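Firncombe folding sessions to run again after June trial

October 24, 2018

Drurnport – The household skills sessions tried out at Firncombe in June will run again this winter, with places for 10 people and a revised set of instructions for folding and putting away clothes. Bookings are taken at the front desk.

The course covers washing, sorting, folding and storage. Folding is taught on a bed, at full arm's reach, because few of those who signed up in June had a table large enough for a long-sleeved shirt. The shirt is spread flat, the sleeves are brought in to the line of the side seams, and the hem is taken up to the collar in two turns.

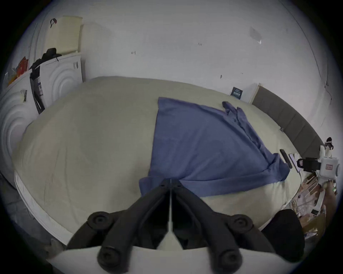
Rajitha Munshi, who wrote the instructions, said sleeves accounted for most of the trouble in the trial. "If a sleeve is twisted at the shoulder, every fold after it is out of true. You end up with a parcel that is thick at one corner and will not stack. We now ask people to lay both sleeves straight and run a palm down them before anything else is done."

The June trial used a room with the washing machine near the bed, and the same arrangement will be kept. Clothes go from the machine to the airer and then to the bed. Nothing is folded damp. Thick cotton is left overnight and checked at the cuffs and waistband, where it dries last.

Bedding was a further point. A loose sheet moves when a garment is dragged across it, so cloth has to be lifted by the corners and set down again. Imtiaz Liyanage, who led the trial, said this took longer to learn than the folds themselves – five sessions in the case of one group.

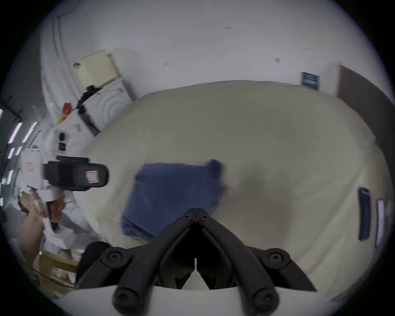 Changes for the winter

Each session has been cut to one type of garment. Shirts come first, then towels, then trousers. Fitted sheets have been dropped from the course and will be covered by a printed sheet from Chowdhury, the local laundry supplier, which has also given 600 clothes pegs.

A plain cover in a single colour may be put over the work surface. Sandamali Hettiarachchi, who looks after the room, said dark clothes were easier to line up against it and that the cover could be washed at 40 degrees with everything else. It should be pulled smooth from the back before each garment is laid down. 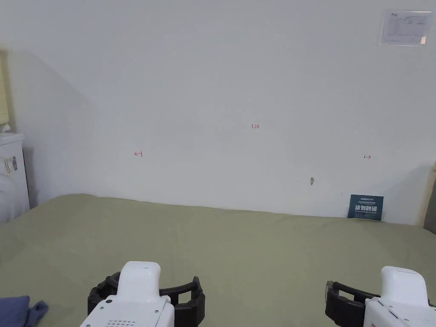 Booking and costs

There are eight sessions in all. The fee is £5 a session, payable on the day. People should bring two items of their own, clean and dry, one of them with long sleeves.

Last updated: 14:10

Related items
Handero drying room reopens after repairs
Lakmal Selvanayagam on mending collars and cuffs
Drurnport clothes swap: what to bring
Aušra Strazds to give talk on storing wool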